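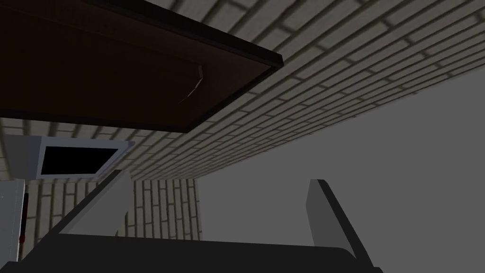 ## 4. Pricking and ruling in the Sarley leaves

### 4.1 Material and method

The leaves treated in this section come from the former parish library at Sarley and were used as pastedowns, spine linings and wrappers on printed books bound in the town. They are all parchment, all written in Latin, and all from service books. None keeps a full set of margins. The binders trimmed them to suit the boards, and in most cases the outer edge, where the prick marks would have been made, was the first part to go.

For this reason the ruling has to be read from what is left inside the written space, and the pricking has to be inferred from a smaller group of leaves on which the outer margin was folded under and not cut. The second group is called here the folded group. It consists of nine leaves. The remainder are called the trimmed group, and they are used only to check what the folded group suggests.

Measurements were taken with a steel rule and a Hutano sliding gauge, with the leaf lying flat under a sheet of clear polyester. Parchment that has been glued to a board and lifted again does not return to its first size. Shrinkage is uneven and tends to be greater across the line of the spine of the animal than along it. All distances are therefore given as found, with no attempt to correct them, and comparison between leaves is made by proportion wherever possible. Where a leaf is badly cockled the measurement was taken in three places and the middle value kept.

Ruling was examined by ordinary daylight first and then by a lamp held low to one side. Hard-point ruling shows as a furrow on one face and a ridge on the other. Plummet shows as a grey or brownish line with little or no furrow. Ink ruling did not occur in the folded group. The terms follow the scheme set out in the Boström handlist, with one change: that scheme has a single class for "mixed" ruling, and the Sarley leaves call for two, one in which the verticals and horizontals are in different media and one in which the medium changes part of the way down the page. They are referred to as mixed (a) and mixed (b).

### 4.2 Layout of the written space

All the leaves of the folded group are in two columns of 30 lines. The height of the written space, taken from the top ruled line to the bottom one, is 160 mm on the best-preserved leaf and a little less on the rest. The difference is within the range that could be put down to shrinkage. The columns are of equal width and the space between them is narrow, with a single vertical line down its middle. This central line is unusual for the class of book. It has no clear purpose in writing the text, as the columns are already bounded by their own verticals, and on two of the leaves it has been ruled twice, the second attempt correcting the slant of the first.

The top two and bottom two horizontals run across the full width of the leaf into the margins. The others stop at the outer bounding lines, though not cleanly; the point was lifted early on some lines and late on others, and the overshoot is greater on the right-hand side of each page. This agrees with a ruler laid from the left and a hand moving from left to right, and no more should be read into it.

Writing begins below the top line throughout. The change from writing above the top line to writing below it has often been used for dating, and it would place these leaves after the early part of the thirteenth century. The test was worked out on books made in larger centres, however, and how quickly the habit reached smaller houses is not settled. It is used here only as support for a date already reached from the script in Section 3.

### 4.3 The pricks

The prick marks in the outer margin are short slits, made with a blade. They are not round holes. The slits lie at a slight angle to the edge of the leaf, leaning towards the foot, and the angle is constant within a leaf but not between leaves. No inner pricking was found. As the gutter side is present on all but one of the folded leaves, its absence can be taken as real.

Two features deserve notice. The first is a doubled slit beside the third line from the foot. It appears on seven of the nine leaves. Double pricks of this kind are well known and are usually explained as a guide for those horizontals that were to be carried across the margin. At Sarley the explanation fails, as the line beside the doubled slit is not carried across. The bottom two lines are the ones extended, and they have single pricks.

The second feature is a drift in the spacing. The distance between slits is steady over the upper half of the column and then grows slightly smaller, so that the lowest lines are more tightly set than the highest. The effect is too small to be seen without measuring, and the scribe took no account of it. It recurs in the same place on each leaf. A slip made freehand would not recur in this way, and the likeliest source is a template: a strip of wood, bone or stiff parchment marked once and used many times. If the doubled slit was also on the template, it may have been a mark for the user, showing which end was the foot, and so need not have anything to do with the layout of the page.

Against this it could be said that leaves pricked together in one stack would share any fault without a template being needed. The angle of the slits tells against that view. Leaves cut through in one stroke should share their angle, or change it step by step from the top of the stack to the bottom. The nine leaves fall into three sets by angle, and the drift in spacing is the same in all three. At least three separate prickings were made, then, with one and the same guide.

### 4.4 The change of medium

Six of the folded leaves are ruled in plummet throughout. Two are of type mixed (a), with verticals in hard point and horizontals in plummet. The last is of type mixed (b): the upper lines are in plummet and the lower ones in hard point, the change coming at the same line in both columns. The ruling types are drawn out in Figure 2, in the previous section, and the reader is referred to it for the position of the extended lines.

It would be easy to treat the mixed (b) leaf as an accident, and it may be one. A plummet wears down and a ruler in need of a fresh one might well finish the page with whatever lay to hand. The script does not change, nor does the ink. But a similar leaf was reported from the Sulmont fragments by Craig Jardine, who also noted a doubled slit low in the outer margin, and the two reports together make the matter worth following up. Jardine gave the Sulmont leaf as two columns but did not record the spacing of the lines, and the leaf has since been remounted with its outer edge under the hinge. Until it can be lifted, no comparison of the drift is possible.

### 4.5 Control from the trimmed group

The drift described in 4.3 was found from the pricks, but as the lines were ruled from the pricks it should also be present in the ruling. This gives a means of testing the trimmed leaves, which have lost their pricks. Any trimmed leaf that keeps the lower half of a column was measured from line to line, starting at the foot. Leaves with fewer than ten surviving lines were set aside.

The result is mixed. Most of the two-column leaves in the same hand show the drift clearly. Those in the second hand, Hand B of Section 3, do not show it at all, and their lines are evenly spaced from head to foot. Hand B's leaves also lack the central vertical. On the evidence of the text they belong to the same book, since on one occasion a lesson broken off at the end of a leaf by Hand A is taken up on a leaf by Hand B without loss. The simplest reading is that each scribe ruled his own parchment and that only the first used the template. A division of the work in which a third person prepared all the leaves in advance can be ruled out.

How large the book was in its complete state can be judged only loosely. The lessons that survive are spread over the whole of the year, and at the rate of text per leaf given in Section 3 a full breviary would have needed close on 400 leaves. A book of that size may well have been bound as two volumes, winter and summer. All of the leaves by Hand B carry summer offices. The leaves by Hand A are for the most part from the winter half, with the broken lesson falling near the join, in May. Whether the change of hand was planned to match the change of volume depends on the quire structure, which is taken up in Section 5.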